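How Does a Robot Know Which Wire Is Which?

Hi, I'm Rasa! I write software for robots at Wovari, and my favorite job is teaching our robot, Nuchit, to work inside old desktop computers. People always ask me about the metal parts, but I want to tell you about the part you can't see - the program that does the thinking.

The first piece is called perception. A camera sees nothing but tiny colored dots, so my program has to group them and make a guess: this bunch is a yellow wire, that flat patch is a circuit board. I gave it 2,198 practice pictures to learn from, and it still mixes up shadows and black cables sometimes!

Next comes planning. Have you ever reached behind a couch for a lost sock and bumped your elbow? Robots bump things too, so the planner tries out up to 200 pretend paths before the arm moves at all. Then it picks one that stays clear of the cables.

Last is control. That's the part that says "a bit left, slow down, stop" over and over, very fast. If something feels wrong, control tells the arm to freeze (I was very glad of that rule in April).

Want to see what the planner has to squeeze past?
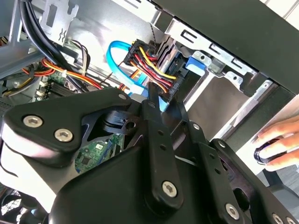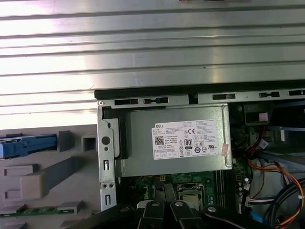 Nuchit's black gripper inside a desktop computer, with colored wires and green circuit board close by.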